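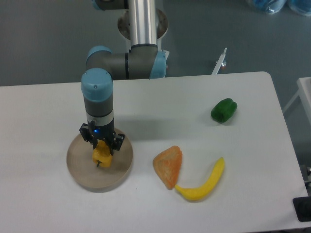
D. Moro

Home | Manuals | Spare Parts | Contact

Section 2: Setting Up the Plelon Play Market

Before you start, check the contents of both cartons against the packing list inside the lid. The stand needs an adult to put together. Keep children away until step 7 is finished, as the bolts and end caps are small enough to swallow.

1. Lay the two side panels flat on a rug or blanket with the predrilled holes facing up.

2. Push a wooden peg into each hole marked P. The peg should stop halfway. Tap it with a rubber mallet if it is tight - do not use a hammer.

3. Fit the lower shelf between the side panels and start all four bolts by hand. Leave them loose for now.

4. Fit the counter the same way. The rounded edge faces the customer side.

5. Stand the unit up on a level floor and tighten every bolt with the key supplied. Stop when the bolt head is flush with the panel.

6. Slide the awning poles into the rear brackets and clip the fabric over them. The Talavera stripe awning has a seam on one side, and this goes underneath.

7. Press an end cap over each bolt head.

Note: If the stand rocks, loosen the lower shelf bolts, push down on the counter and tighten again.

CAUTION: The counter is rated for 20 pounds. Do not let children sit or climb on it.

Stocking the Shelves

8. Wash the play food before first use. Use warm water and a little dish soap, then dry with a towel. Do not put it in the dishwasher.

9. Sort the produce into the crates. The 17 labels on the sheet peel off and can be moved once or twice before they lose their grip.

10. Put the Gerkodard register (sold separately) at the left end of the counter, where the cord-free base fits the recess.

Note: Paper play money comes in a pack of 800 bills. Store the spare bills flat, away from damp.

Check the bolts again in November if the stand has spent the summer on a porch.

Comments (3)

Guest: Step 4 should say the counter is heavier than the shelf. Get a second person to hold it.

Guest: Our carton had no end caps. Parts desk sent a bag, took a week.

Guest: Does the old awning fit the new poles?

Contact us | © Plelon Play Goods | Back to top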